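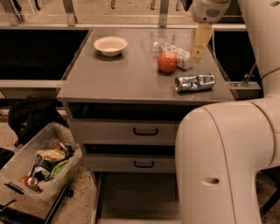 Metal-topped cabinet, gray. Top surface with bowl, bottle, apple and can.

Amska Metal-Top Cabinet

Sold by Plukbridge, used equipment and plain furniture

Condition: new
Top: flat, rectangular, metal
Color: gray
Delivery: fully assembled, curbside
Returns: 60 days, unused
Price: on request, see the last section

What we think of it

The maker's leaflet calls this a "complete surface solution." It is a cabinet with a metal top. We stock it anyway, since people kept asking for a cabinet with a flat top you can put things on, and most of what we were offered had a raised lip, a glued-on mat or a cable hole right where you'd want to set down a plate.

The top is smooth and has no rim. That makes it easy to wipe, and it also means that anything round is free to roll. Bottles and cans on their sides are the usual offenders. If the floor under you is out of level you will find out quickly. Amska says the feet "self-adjust." They do not. They are threaded, you turn them by hand, and you should do it before you load the cabinet.

About the color. The sales sheet says gray, and the body is gray. The top can look brownish under warm bulbs, and we have had one return over it. If you are matching it to something, ask for a sample chip. We mail those free.

The claims, and how far we believe them

"Scratch proof." No. We dragged a ceramic bowl across ours and got a faint line. You have to look for it, but it's there. Use a bowl with a smooth foot or lift it when you move it.

"Silent." An empty can dropped on this top sounds like an empty can dropped on metal. A thin mat takes care of most of it, if you don't mind covering the thing you paid for.

"Stain resistant." Better than we expected. We left apple juice and cold coffee on it overnight and both came off with a damp cloth. Tomato sauce needed dish soap. We have not tried bleach and the warranty says not to.

"Assembles in 10 minutes." It ships assembled, so we have no idea what this refers to. The same line is in the leaflet for their shelf unit and we suspect somebody copied it over.

Where it works

Snack corners, sorting stations, the end of a kitchen that never had enough counter. It also does fine in a workshop if you are not hammering on it. One top is enough for a bowl, a drink and some fruit with room to work between them, but two people using it from the same side will bump elbows. Leave space in front. A cabinet wedged into a corner is a cabinet nobody wipes behind.

We would not put it outdoors. The leaflet shows it on a patio – under an awning, to be fair – and the warranty two pages later excludes "exterior use of any kind."

Cleaning

Damp cloth, a drop of dish soap, dry it with a towel. Skip the steel wool. Amska sells its own cleaner, which smells like lemon and did nothing for us that soap didn't do.

Compared with the Grandalel

The Grandalel cabinet is the other one we get asked about. It costs 15 percent more and has a thicker top. It also has a stuck-on edge strip that came loose on both of our display units. If you lean on your furniture, get the Grandalel and a tube of glue. Otherwise we'd keep the money.

Not included

The bowl and anything else standing or lying on the top. Mats, cleaner and sample chips are listed separately.

Ordering

We ship from the Valcárcel warehouse. Allow 14 days. The driver brings it to the curb and no farther, whatever the confirmation email says (that text comes from the carrier and we can't change it). Check the corners before you sign. If one is bent, refuse the delivery and write to us the same day.

Prices move with the metal, so we quote by email. A quote holds until the end of the month. Orders placed in March go out after stock-taking and may take longer.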